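Erkier under-counter fridge, three months in

Bought in January, to replace one that had started freezing the salad. I ordered from Horrocks because they had a slot for delivery that week and would take the old one away. Two men carried it up, unwrapped it and were gone before I had found the instructions. I left it standing for the afternoon before plugging it in, as the booklet says, and it was cold enough to use by bedtime.

I had been choosing between this and the Muneris at nearly the same price. The Muneris has a salad drawer with a proper lid and a slightly better energy label. The Erkier has more usable space in the door, and in our house the door is what fills up first. My neighbour Gert Mabuza has the Muneris and is happy with it, so I don't think there is a wrong choice between them.

Noise first, as that was my main worry. The kitchen opens straight on to the room where I work. The compressor comes on with a low hum and goes off with a small knock, and after a week I had stopped hearing it. Our old one was much worse. If you sleep in the same room you might feel differently.

Temperature is set by a dial with no degrees on it, only numbers. I keep it on 3. On 2 the milk was going over a day early, and anything higher put ice on the back wall. A cheap fridge thermometer is worth having for the first few days, then you can put it away in a drawer.
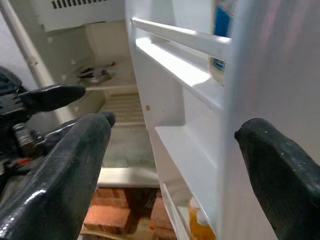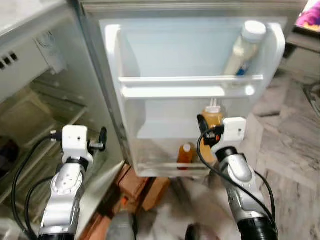 Door storage is the reason I would buy it again. Tall things have always been a nuisance in our fridges and usually ended up lying on their side, leaking. The upper door shelf has a white bar running the full width, and a tall white bottle stands up in the corner behind it without any trouble. The bin lower down is a translucent tray with a lip at the front, where we keep the squeeze bottles. It lifts out for washing if you push up from underneath with both hands — pulling it forwards does nothing, and I spent a while finding that out. I'd have liked a divider in it, as short bottles slide about when the door is opened quickly.

Shelves are fine. Glass wipes clean easily and hasn't scratched. They can be moved up and down, but the gaps between positions are large, and I never found an arrangement that suited both a big saucepan and a row of yoghurts. In the end I gave up on the saucepan and now put leftovers in boxes.

Cleaning is mostly simple. The moulded lining of the door has a lot of corners, and sauce that gets into them dries hard. A toothbrush and warm water with a bit of bicarb will shift it. The rubber seal needs doing as well, particularly along the bottom where crumbs collect. I do the whole thing once a month and it takes less time than the oven.

Two complaints. The door doesn't pull itself shut over the last bit, so you have to give it a push, and there is no alarm if you forget. We have left it ajar overnight once. The other is the customer line. I rang to ask about swapping the door to open the other way and waited 11 minutes to be told to look in the booklet, where the drawing is too small to follow. Dirk Peeters at the repair shop on Vekonley Road did it for me in his lunch break. It needs an ordinary crosshead screwdriver and a second person to hold the door.

Four stars. I'd take one off for the door not closing by itself and leave the rest alone. If they ever sell a spare bottom tray with a divider I will get one.

Reviewed 14 Apr 2025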